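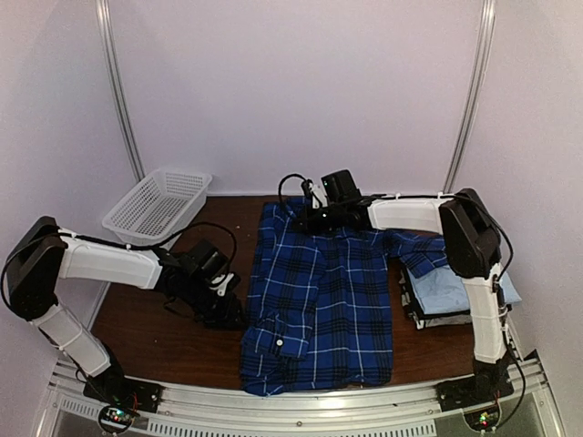 Folding cell, plaid shirt with one sleeve over, both arms in.

December, 16:20. Equipment list for the second cell

Went through the list with Aurelia and Darragh this afternoon. We have 2639 for the whole cell, excluding the arms, which come out of Radu's line. Not generous.

Grippers first. I want a spare pair on the shelf before we build anything. Zoko do a small discount on four but we can't use four, so two. Liviu to ask whether they will hold the price into the new year.

Cables. Present run goes along the upper link with white ties and then arches free over the wrist. Darragh would like proper sleeving next time. Put down 100 for sleeving and clips, both arms. If it comes to more we stay with ties.

Frame and panels. Lutwood quoted over 1000 for rail, posts and three walls cut to size - too much. Bavcombe will sell us the same rail in stock lengths and we cut it ourselves. Stela has the saw booked. Need the slotted strips as well, they were missing from the first quote.

Tabletop. Same dark wood grain as now, please, or we have to redo the lighting. Aurelia disagrees and wants plain grey. Left open.

Baskets: white perforated, same as the present one. Two.

Clothes. 40 set aside for second-hand shirts. More checks and stripes, long sleeves, cuffs with buttons. Plenty of plain tops already.

Not buying: the Dumitrescu stand. Nice, but it won't fit between the bench and the door.

To do
Liviu - Zoko price
Stela - cutting list to Bavcombe
me - ask Radu when the arms get ordered, he said "soon" last month too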